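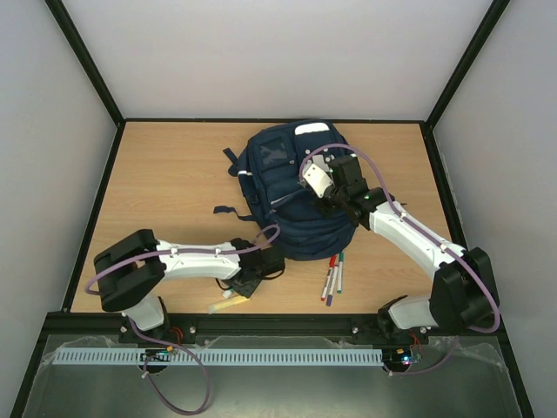
*The navy one, front pocket side up*

**toton_tricia** wrote:

Evening all. After years of lurking I've finally got a question for you! I've started walking home from work along the canal path at Toton (lovely in the summer, a bit gloomy once September gets going) and I need to settle on one bag that will do the walk, the weekly shop and the odd weekend at my sister's. I'm leaning towards the navy in my photo. It has the thin reflective strips along some of the seams and a little clear window pocket, and I do like a bag with a few zips on it. My husband says I should get a proper walking rucksack with a frame and a hip belt and be done with it. Thoughts very welcome, and I'll put the kettle on while I wait.

---

**mudguard** wrote:

Welcome! I'm with your husband, I'm afraid. I did 790 miles one year with an ordinary day bag and my shoulders have never forgiven me. A hip belt takes the weight off and you'll be glad of it the first time you carry potatoes home. The Stukholm is a good one to try on if you can find a shop that stocks it.

---

**larchwood** wrote:

Potatoes or no potatoes, I'd say a hip belt is overkill for a walk home, mudguard, and they're a nuisance on the bus. I had a framed one from Jääskeläinen and gave it to my nephew after three weeks, as it wouldn't go under a seat or in a locker or anywhere else a person might want to put a bag.

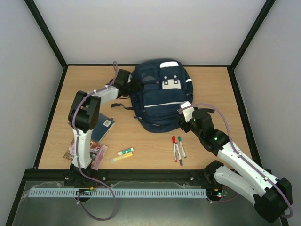 The thing I'd worry over is colour, and I say that as someone who walks unlit paths most of the winter. Cyclists come round the bends with very little warning, and you want them to spot you from behind, coat and bag and all. Navy like yours looks very smart on a pale wooden table, but against a hedge at five o'clock it might as well be the hedge. I put a bright cover over mine from October onwards, and it stuffs into a side pocket when I get in.

---

**mudguard** wrote:

I can't agree about the bus, but yes to the cover. Mine is a Dateo, bright yellow, and it's been through almost 200 soakings without letting me down.

---

**toton_tricia** wrote:

Oh, you are a kind lot, thank you both! I hadn't thought about the hedge at all. I think I'll keep to the navy with a yellow cover on top, and if the potatoes get too much I shall send my husband out for them, seeing as he's so keen on hip belts. Does anyone know whether the covers come in different sizes, or is it one size and hope for the best?

---

**larchwood** wrote:

Small, medium and large in the shop near me. Take the bag in with you, full, as they come up snug.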